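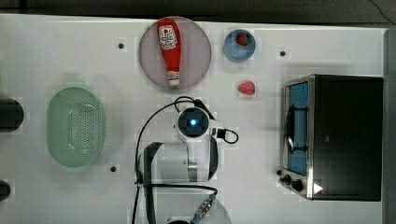 Kitchen bench automation: your questions
Last updated 27/09/2021. Questions to Saskia Maihi or drop a note in the box by the Clirnel lockers.

Is anyone losing their job?
No. Same roster through January, same hours. Tipene has that in writing from management and there's a copy on the noticeboard. After January we don't know yet. Will post when we do.

So what does the arm do?
Picking up, putting down, moving things between dishes. Small prep stuff. Bench practice so far is with everyday gear: sauce bottle, plate, bowl, strawberries, colander, toaster oven. Not touching customer meals at this stage.

Who runs it?
Iida Pesonen and Ha-neul Lim for now. From January, anyone who's done the Soron training. Two sessions, paid, on shift. Put your name down with Huia Ashby.

Do I have to do the training?
No. Nothing on your file if you don't. But if you're not signed off you can't start it, reset it or reach over the bench while it's live.

Blue light on the wrist, what's that mean?
Treat it as live. Doesn't matter if it looks still. Hands off until whoever's running it says clear.

What if it drops something?
Leave it. Call the operator, they pause it, then you clean up. Usual rules for food off the floor, it goes in the bin. Don't grab for it.

Can I move stuff on the bench?
Ask first. Positions matter more than you'd think and a colander shifted over by a hand's width can mean redoing the whole run. Cables the same, please dont unplug anything to charge your phone. (Yes, this happened.)

Will my job change?
Bit, yes. Less portioning, more checking and loading. Some people on the Hoani site liked that, some found it dull and said so. We're rotating every 90 minutes so no one's stuck on it. If 90 is too long tell us, its a trial.

Is it quicker than us?
Not yet. Our target for the trial is 30 clean moves in a row, no help. Speed comes later. No one's being timed against it.

Does it record us?
There's footage of the bench. Used for fixing errors, not for performance chats. If your manager brings it up in a review, go to your delegate.

More pay for operators?
Still being argued. Tipene's taking it to the next Trosemeo meeting. Signed-off staff get the training allowance in the meantime.

Who do I ring if something's wrong?
Extension 658, any shift. If someone's hurt, stop button first, then first aid, then 658.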